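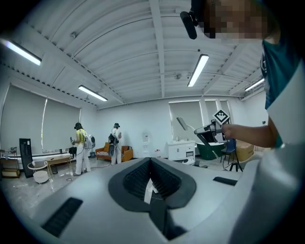
Kelton pale roller blind, made to measure

Product page and notes by Josiane Lebrun
Last revised 18/07/2024

Every blind seller claims to have the answer to glare. I have been selling the Kelton for long enough to have stopped saying that. It is a plain roller blind in a pale fabric, it comes down in front of a window and it goes back up, and if you read the rest of this page you should know whether you want one.

What it does

The Kelton softens daylight. With the blinds down, a white-ceilinged room stays bright enough to work in, and the hard patch of sun that used to sit on the table goes away. You will still know it is daytime. People who write to us asking for a dark room should stop here and look for a blackout blind with side channels, which we don't make and don't plan to.

What it doesn't do

It won't keep the heat out. Our old catalog said "helps keep rooms cooler in summer" and I took that line out in April, after asking the fabric supplier for test results and getting a color brochure back. A pale blind inside the glass may help a little. I have no number I would put my name to, so there isn't one here.

It isn't soundproof either. A customer with a long room and a corrugated ceiling asked me whether six blinds would stop the echo. Maybe a bit, if they're down all day. Spend the money on a thick rug and some upholstered chairs first, then see what you still need.

And it gives you poor privacy after dark. With the fluorescents on inside and the street dark outside, shapes show through. Faces don't, in my own test from across the parking lot, but you can tell where somebody is standing.

Widths

The widest we cut in one piece is 102 inches. I get asked for 123 at least once a month, usually by people who want a whole wall covered without a gap. Another maker will quote you for that, and maybe their tube is stiffer than ours. Ours sags at that width. We hung one for a season in the back of the shop and it developed a smile in the bottom bar that never came out. For anything over our limit we'll make you 2 blinds and hang them side by side. Yes, there will be a strip of light between them. You stop noticing it on a wide wall, or you don't, and in that case curtains would suit you better.

Brackets

Standard brackets fit to the wall or into the top of the window opening. If you have exposed beams near the window head, measure down to the lowest one before ordering. Our drawing assumes a flat ceiling and plenty of older workshops and converted halls don't have one.

The screws in the bag are fine for wood. For masonry, throw them away and buy proper anchors. I've asked for better screws to be packed and so far have been told it would change the box weight.

The chain

Side chain, left or right, your choice when you order. You can't swap it later without taking the whole blind down. The child safety clip is in the bag and has to be fixed to the wall. Please do fix it, including in offices, where it seems to end up in a drawer.

We used to offer a motor from Graltel. I dropped it. It worked well enough on one window, but with several blinds on one remote they finished at different heights, and a row of uneven blinds looks worse than no blinds. If they sort that out I'll try it again.

Color

One color, called Kikuchi on the order form, for reasons that go back to before my time. It's a pale neutral. On your screen it may look whiter or yellower than it is, and under tube lighting it shifts again. Order the swatch. It's free, and hang it in the window for a day before you decide. Holding it against the wall under a lamp tells you very little.

Cleaning

Vacuum with the soft brush, or wipe with a barely damp cloth. The brochure says "stain resistant" – I spilled coffee on one and it resisted for as long as it took me to find a cloth. The mark is still there.

Keep tall furniture and anything that leans a hand's width away from the fabric. Shelf corners leave a crease, and creases in this cloth are permanent.

Compared with the Padetti

The Padetti is our cheaper blind, with the same tube and a thinner cloth. For a small window I would buy the Padetti and keep the difference. On a wide one the thinner cloth tends to curl along the sides, and there the Kelton earns its price.

Guarantee

2 years on the tube, chain and brackets. Fading isn't covered. All pale fabrics in a sunny window change color in time, and anybody who guarantees otherwise should be asked to put it in writing.

Ordering

Send the width and drop in inches, the chain side, and whether you measured the opening or the blind you are replacing. Those are different numbers and mixing them up is the most common reason for a remake, which we charge for. Measure the width at the top, middle and bottom and send all of them.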